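Kitchen rules first, then the robot

Faith Ndung'u has 60 seconds before her next call, she says, then talks for most of an hour. She wrote the house rules for the humanoid trials at Rurkarell. Two pages. "It was 3 and people skipped the last one, so."

Most of it is about the counter. What may lie on it, what may not. Controllers, cables, gloves.

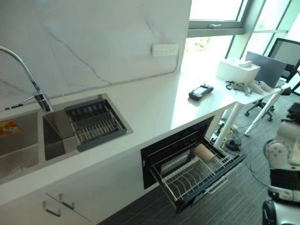
The test kitchen at Rurkarell, with the rack drawer open.

"Anything you can knock in the sink, you will knock in the sink," she says. Her rule: handheld controller stays in the operator's reach the whole run. Not in a pocket, not lent out. Laptop goes at the desk end. She'd like the spare cables gone too. "We argue about cables every Wednesday. I lose alot."

Emmanuel Sang runs the hardware side and came in halfway with coffee. His part of the rules is hands. Before each session somebody looks at every finger, the thumb, the grip pads, any wire near a joint. Power off to touch, no exceptions. He got that line from an old Reinholz checklist and kept it word for word.
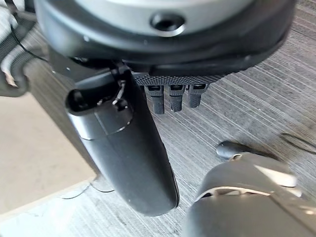 Fingers and thumb, two of the items on Sang's pre-run check.

"People look at the palm and say fine, hand's fine. Look at the thumb base. Look at the tips." And if a pad is worn? "Swap it. Don't write 'watch this' in the log, I hate 'watch this'."

Then dishes. Cups and plates only, nothing sharp, no glass untill a task has 195 clean runs on the books. Ndung'u picked that number herself and won't defend it much. "It had to be a number." One person on the controller, one watching the floor. The watcher can call a stop without giving a reason, and the operator doesn't get to argue till after.

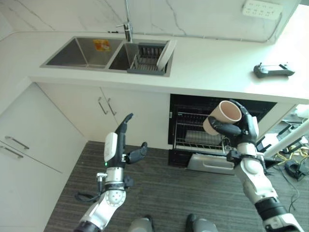 Cup in the right hand, dishwasher open.

Open doors get their own paragraph. A dishwasher door is a shin-high ledge, Sang says, so feet get placed before arms move. Nobody steps in between.

Does it slow things down? "Sure. Some mornings we get 2 good hours." Ndung'u is already standing up, phone buzzing. A new draft goes to Branwen Gittins for comments this month. The cable section is back in it.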